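Chapter 7
Packaging and What It Tells Us

In this chapter you will learn:
why most goods are sold in more than one layer of packaging
how to tell the first layer from the second and the third
how to read the printing on a lid, a label and a bag

When we come home from a shop, the first thing we meet is packaging. We open a bag, then a box, then perhaps a small sachet inside the box, and only after this we reach the thing we wanted to eat. Most people do this several times in one day and do not think of it.

Orlando Arboleda, who taught this course in Urnelport for 15 years, used to begin it in the kitchen of the school. He asked each student to bring one item from home, with the bag in which it was carried, and to put both on the table. The students had to say which layer touches the food, which layer protects it on the shelf and which layer only helps the buyer to carry it. The answers were often different, and the discussion could last until lunch.

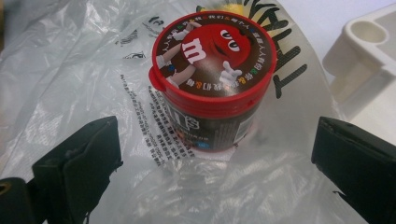
The first layer is called primary packaging. It is in contact with the product. A sweet canister with a lid is a good case, for the canister is stiff, it stands by itself, and it can be closed again. It also carries the name of the maker and the small print. Many families in Bruston keep such canisters for buttons or coins – a second life that the factory did not plan.

A thin plastic bag is something else. It has no shape of its own and takes the shape of what is in it or on it. Printing on a bag is difficult to read when the film is folded, and so the shops which want to be remembered use large, heavy letters. On a hard lid the printer has more freedom. A picture can fill the middle, and small letters can follow the edge in a circle.

Language is also part of packaging. The same brand may be sold with Chinese characters in one country and with Latin letters in another, while the logo and the main colours stay familiar. We come back to this question in section 5.

Before you read further, choose one packed item from your own kitchen. Write down all its layers, starting from the outside, and keep your list – you will need it for the exercise at the end of section 2.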